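Fikport Publishes Findings on Chore-Ready Robots

Simulation study asks which household and shop-floor jobs a machine can be trusted with today

DRESBERG, November. Fikport, an automation research firm, today released the results of its study of everyday handling tasks, carried out in simulation by its Dresberg office. Spring clamps were among the items used.

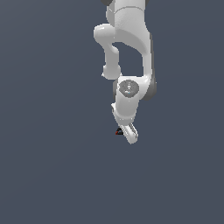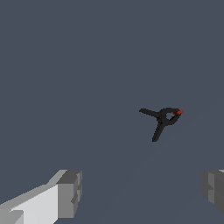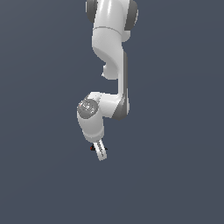
Simulated arm, two views, and a spring clamp with the gripper fingers (center). Renderings: Fikport.

Aníbal Cusi
Director of Communications, Fikport

The study set out to answer a question that Fikport hears often from retailers, repair shops and families: can a robot arm do the small jobs that fill a working day? The answer given in the report is a qualified one. Arms with simple two-finger grippers are ready for a limited set of sorting and put-away tasks. They are not ready to work through a cluttered bench or a kitchen drawer without a person nearby.

The project team defined 21 chores and ran each of them 500 times in simulation. Small hand tools with uneven shapes were among the hardest items in the set. A spring clamp has handles that spread apart and jaws that sit at an angle to them, so a grip planned from one side may not suit the other. The report recommends that buyers ask suppliers for results on items of this type, and that they ask for failures as well as successes.

"Our customers want to know what they can hand over now and what should wait," said Gilberto Condori, head of applied research at Fikport. "A shop that puts away the same parts every evening has a good case for automation. A household that wants its garage tidied will have to wait longer, and we would prefer to tell people so at the start."

Condori added that results obtained in simulation should be read with care. Friction, worn parts and poor lighting are difficult to reproduce, and the report makes no claim about performance in a real home.

Fikport will begin physical trials at the McIntyre workshop next. The trials will use Alus, the firm's task-planning software, and will cover tool return, bin sorting and shelf restocking. Staff at the workshop will be able to stop the equipment at any time.

The full report runs to 112 pages and is available on request from the Dresberg office. Media inquiries should be directed to Aníbal Cusi, extension 217.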